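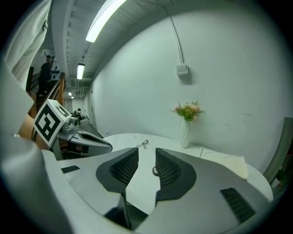
Stepan Harasym
Quick one before I read the rest of your post: is the pose jumping, or is the timestamp jumping? People file those under the same heading and then spend a month tuning the wrong filter.

nutmeg_odometry
Sorry, the first post got mangled when I edited it, so let me put the question back. Two hand-held grippers, one operator each side of a round table. We need the pose of the left gripper relative to the right one, because the policy is trained on relative poses and gets upset otherwise. Each gripper runs its own visual-inertial tracking, and we correct the relative pose whenever one gripper's camera sees the marker cube on the other.

The correction is the problem. Every time the cube comes back into view, the relative pose hops sideways, settles, and then behaves as if nothing happened. Over 157 episodes, 31 have a hop big enough that the replay puts one gripper inside the other.

Pipeline is Mandard for tracking, Pulumlow for the marker detection, and a fusion node I wrote myself, which I realize is where everyone is now looking.

Stepan Harasym
I am looking there, yes. What does the fusion node do when a detection arrives?

nutmeg_odometry
Takes the detection, overwrites the relative pose, blends over 5 frames so it looks nice.

Stepan Harasym
So it's a hop with good manners.

You have two drifting estimates and you're treating one noisy measurement as gospel. Put it in a small pose graph: tracking gives you odometry edges on both sides, each detection gives you an edge between them with a real covariance. Optimize the whole episode afterward. You're building a dataset, you have no reason to be causal.

clamp_and_pray
Disagree, or at least disagree that it's step one. A pose graph will average the garbage very elegantly. A single square marker seen through a wide lens has the flip ambiguity, and when the face is close to head-on you get two solutions with nearly the same reprojection error. If Pulumlow hands back the wrong one, no covariance is going to save you. It's confident and wrong, like my brother-in-law on mortgages.

Dump both solutions and their errors. If the ratio is near 1, throw the detection out.

Stepan Harasym
Robust kernel handles that.

clamp_and_pray
Robust kernel handles a few of those. It doesn't handle a whole second of them in a row all agreeing with each other.

Seidu Mensah
You're both skipping the boring part. Which lens model is the detector using? Straight things bend near the edges on these cameras, and when you hold a gripper in each hand (or face another operator) the other cube tends to live out toward the side of the view. We had Pulumlow set up with the plain pinhole model and everything was lovely in the center and fiction at the edges. Switched to the fisheye model, recalibrated with the board pushed right out into the corners, and most of our hops left.

nutmeg_odometry
Checking. I may be a while.

nutmeg_odometry
It was pinhole. It was pinhole with coefficients from a different lens, copied from a config with my initials on it.

Seidu Mensah
Classic.

nutmeg_odometry
Reran the detector with the right model, same bags, same awful fusion node. Down from 31 bad episodes to 2. Both of those have the cube nearly face-on to the camera for a long stretch, so clamp_and_pray gets a point.

clamp_and_pray
I'll take it.

Stepan Harasym
And the blending?

nutmeg_odometry
Still there. Replacing it with your graph next, I just wanted to change one thing at a time for once in my life.

wobblybasket
Side question from somebody about to start down this road: why bother with cubes? Clurkis claims to get the relative pose by localizing both grippers in a shared map.

Seidu Mensah
It does, if the place gives it something to hold on to. Park yourself next to a big plain white wall and ask it again. We run both: shared map for the slow drift, marker for when the grippers are close together and the last bit of accuracy matters.

Stepan Harasym
Also check that your map doesn't get poisoned by the other operator's arms. The tracker will cheerfully lock features onto a sleeve and decide the building is moving. Mask the people, mask your own gripper body too.

clamp_and_pray
Masking the gripper body, sure. Masking people I'd skip until you see it fail, the segmentation costs more than the tracking does.

Stepan Harasym
It's offline! You've got all night!

clamp_and_pray
Some of us share the GPU.

nutmeg_odometry
For anyone arriving from search: check the lens model first, then print both marker solutions, then argue about graphs. I've put the two remaining bad episodes in the Nutsugah thread if somebody wants to try a filter on them. Seidu, could you post the board poses you used for the corners? Mine keeps failing to detect out there.

Seidu Mensah
Bigger squares, slower hands. I'll upload the set tonight - remind me if it isn't there by 9.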